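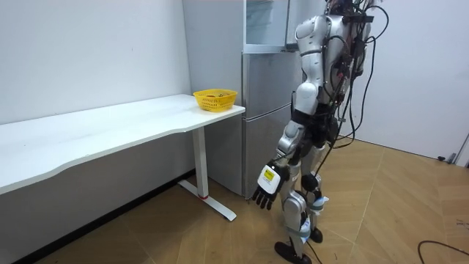

Skorkbridge kitchen cell: progress report to the Gumov fund
Prepared by Paora Paewai, Feb 18, 2020

Dear Kofi Laryea and everyone who reads these after him,

Thank you again for your patience over the winter, and for the kind note that came with the second payment. I pinned it up by the door, where the whole group walks past it. When I wrote to you in August we had a humanoid that could stand up, a refrigerator we had only just managed to get through the door, and a long list of things that worked on one day and refused to on the next. I'm very happy to say that the list is shorter now, and that most of what remains on it is ordinary upkeep, the kind any machine would ask of you.

The task is the same one we proposed. The robot moves fruit between a yellow basket on the desk and the refrigerator beside it. It sounds modest, and my family never tires of telling me so, but nearly everything that can go wrong with the machine shows up somewhere along that short path, and so it has turned into a very good way of finding out what needs tightening.

Cables

The biggest job of the period was the cabling, and I should confess that I underestimated it in the plan. The lines leave the robot from its back and upper body, and they need enough slack for it to turn between the desk and the refrigerator without pulling. Give them too little and the shoulder feels the drag, which shows up later as a reach that falls short. Give them too much and there is a loop on the floor waiting for a foot! Surachet Suwannarat spent the better part of two weeks on this, trying one length after another, and we have settled on a routine where one person walks the whole run from the robot to the wall before power goes on. We also replaced four connectors that had worn at the latch. They still made contact, but I didn't like the way they wiggled, and they were cheap.

Hands

The hands take the most looking after. Each finger has its own play, and a little of it in every joint adds up by the time you get to the tip. Prasert Boonchu wrote us a check that opens and closes each finger in turn and records where it stops, and any finger that strays from its last reading gets looked at before the session begins. We ran 73 of these checks in the period and they led to 21 adjustments, nearly all of them to the thumbs. I had expected the index fingers to be the trouble, so that was a lesson for me.

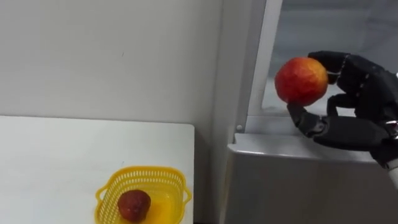 The thumb carries a good share of the weight in our usual grasp, with the upper finger closing over the top, and once it drifts the fruit wants to roll out of the palm. Prasert's answer was to set the thumb first and adjust the other fingers to meet it. It's the opposite order from the one in our old notes, and it has saved us a great deal of fiddling. We have rewritten the notes, and Sombat Suwannarat has been good enough to go through them with a pencil and take out all the places where I wandered off the subject (there were a few).

Where everything stands

The desk and the refrigerator have to be where the robot expects them. We learned this the slow way in the fall, when the desk was nudged during cleaning and we spent a whole morning blaming the wrist. We now measure from the refrigerator to the corner of the desk at the start of each day, write the reading on the sheet, and push the desk back if it has moved. The basket goes at the end of the desk nearest the refrigerator, and the rest of the top is kept clear while the robot is powered.

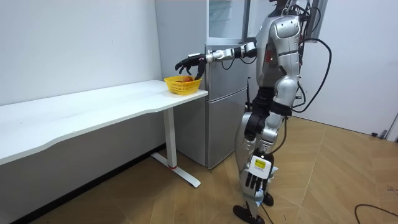
Does the basket have to be put down in exactly the same spot each time?
A small shift is fine, and we move it a little on purpose between runs so that the reach gets a fair test. If it goes too close to the front edge of the desk we stop and set it back by hand.

Legs and feet

There is less to report here, happily. The knee joints were opened, cleaned and closed again, and one had its fasteners replaced as a set. The soles of the feet are wiped before each session, as the floor is smooth and even a little dust changes how the robot settles into its stance. Surachet would like a second spare knee joint on the shelf before summer and I agree with him. It is in the request at the end of this report.

Spare parts and supply

Ziditstead, our parts supplier, had a slow stretch at the end of the year and we waited longer than we wanted for finger tendons. They were friendly about it – they called us before we had to call them – and the full order has since arrived. To be safe we have also opened an account with Yensuk for cable and connectors.
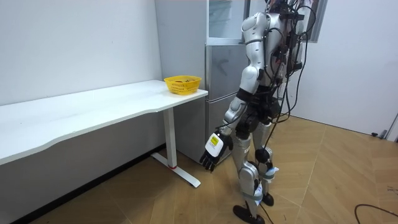 Who is allowed to work on the robot while it is standing?
Surachet and Prasert, always with a second person at the stop button. The rest of us wait until it has been lowered and switched off.

What comes next

For the coming period we'd like to bring the morning routine down to something one trained person can prepare alone, with the second person joining only when power goes on. Sombat is drafting the sheet for that now and I'll send it as soon as he lets me see it. We also want to run the finger check at the end of the day as well as the beginning, to learn how much of the drift comes from use and how much from standing overnight.

Our request is small: the spare knee joint, one more set of finger tendons, and permission to move what is left of the travel money into parts. If you would rather talk it over, I'm at my desk most mornings, and you're all very welcome to visit.

With warm thanks from the whole group,
Paora Paewai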